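Wunel Home Forum > Bathrooms and Laundry > Small spaces

Wire towel rack with a basket underneath — how do you use yours?

Posted by Marram_Jen, 10/03/2021

Hello all, I've been reading this board for ages and finally have something to ask. We moved into a flat in Steditz at the end of last year and the bathroom is tiny, with tiled walls that our landlord doesn't want drilled. So I bought a black wire rack of the standing sort, with a shallow basket at the bottom and room for a towel higher up. It cost me 12 pounds at the Saturday-type market in the old bus station, and I'm very fond of it already.

My trouble is the towels. I have tried folding a hand towel over it flat and it slides to one side within a day. I have tried rolling, and that looks lovely for an hour and then sags in the middle. My mother says I am using towels that are too big, my partner says nobody looks at them anyway, and I would like a third opinion before we have guests over Easter! Also, what do people keep in the basket? At the moment mine has two soaps and a nail brush in it, and the nail brush keeps poking its handle through the rods.

Posted by Hugo Tanguy

Hello Jen, and welcome. I looked after the linen at a guest house called the Civeck for a good many years, so I have rolled more towels than I care to remember, and I still do it at home without thinking.

Your mother may well be right about the size. For a small rack I like a hand towel of 40 by 80 centimetres, and a fairly thin one. The thick fluffy sort are a joy to dry your face on but they never hold a fold, and they're heavy enough to pull a light rack over if the weight is all on one side. Wash a new towel a couple of times before you judge it, too, as they come out of the shop with a finish on them that makes them slippery.

I keep a white one on mine, lying across the middle with the basket left clear below it. If yours has a stripe near the end, as mine does, let it run straight up and down. It gives you something to line the edges up by.

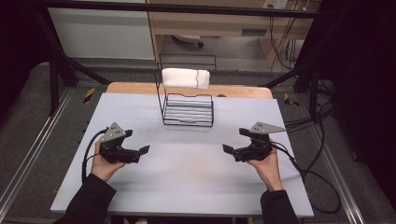 How I fold it

Lay the towel out on a table, somewhere clean and smooth, and flatten it with your hands from the middle outwards. Fold it in half lengthways, and then bring the long edges in again so that you have a strip a bit narrower than the rack. Now roll or fold it up loosely, whichever suits the thickness. Put the open edge facing downwards so the weight of the towel holds it shut, and set it on the rack with an even amount on either side. Give it a little pat and leave it alone.

What goes in the basket

Flannels, rolled small, are my choice — they don't fall through and guests understand at once that they may take one. For soap you want a dish, otherwise you'll be picking bits of it off the wire. The nail brush I would move to the window sill.

Posted by pottering_along

We've got one from Shin, nearly the same I think. I just chuck the towel over the top. Put a bit of non-slip drawer liner under the feet if it wobbles. Works fine.

Posted by Marram_Jen

Thank you both so much! Hugo, I dug out a thinner towel from the back of the airing cupboard and it's sitting nicely so far. The nail brush has gone to the sill. Off to look for drawer liner tomorrow, and I might treat myself to some new flannels while I'm there.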